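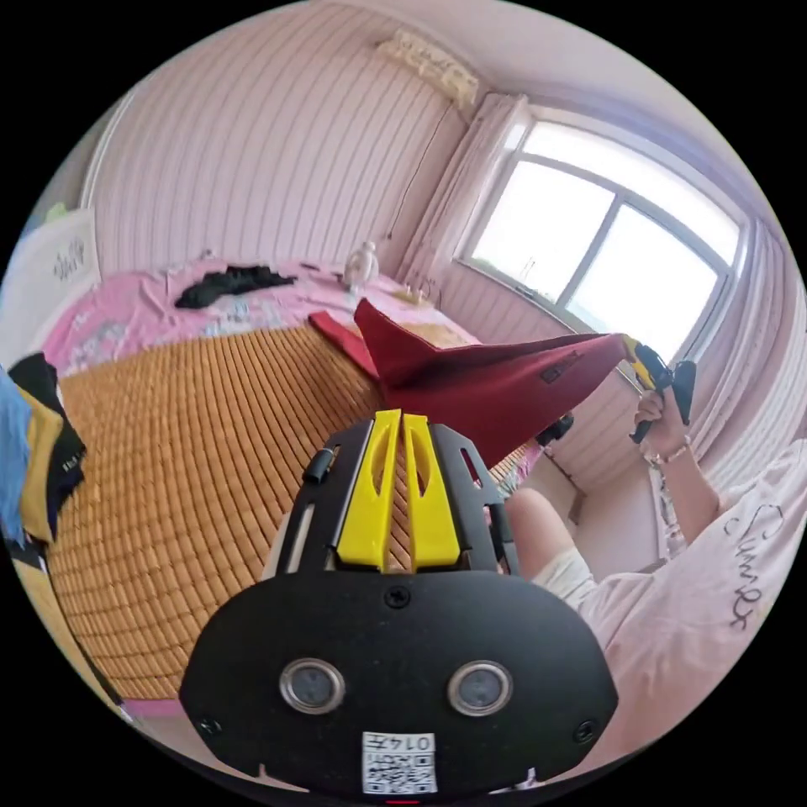 Journal > Budget and Gear > Spring

April 2018

I sat down after supper with the shoebox of receipts and my big pad of paper, meaning to spend half an hour on the equipment plan for the folding project, and here I am at nearly midnight with cold tea and a sore neck. Still, I feel better than I have in weeks! There is a number at the bottom of the page and I believe in it.

So, the grippers. I've gone back and forth on this so many times that I'm tired of my own voice. Prernard wants 780 dollars for each hand-held unit, fingers included, and Fisik will do one for 700 but charges separately for the fingers (and for the case, and for the cable, bless them). Once I wrote it all out in two columns the Fisik one was hardly a bargain. I also like how the Prernard sits in the hand after a long afternoon of shirts and bedsheets, and that ought to count for something, even if there's no column for it.

I have to buy them in pairs, of course. Cloth wants two hands. You can drag a shirt around with one gripper all day long, but to lift it up and stretch it and lay it down nicely you need a second one holding the far end, and I'm not going to plan a whole season around dragging.

Then there are the spare fingers. I had put down one set and crossed it out and put down three, and then I had a cookie and settled on two. Lavoie quoted me 346 for the lot with the spare screws thrown in, and their note was so friendly that I wrote back a good deal more than I needed to. I do hope they don't mind.

The arm is the part that makes my stomach flutter. I would love to have the Trellov on the bench before winter, I really would, but it swallows everything else, and what good is an arm with nothing to learn from? So it goes down for November, in pencil, and the spring money goes to grippers, fingers and storage for all the recordings. I may ask about a used one in the meantime. It costs nothing to ask.

All told the spring page comes to 2908, storage and shipping included. I added it up twice on paper and once on the calculator, and got the same answer every time, to my great surprise.

Tomorrow I must find out whether the Prernard price holds past the end of the month, and order more labels, and write the serial numbers in the green notebook before I lose track of which one is which. Also milk, and stamps.

Filed under: Robots on a Shoestring, Planning Ahead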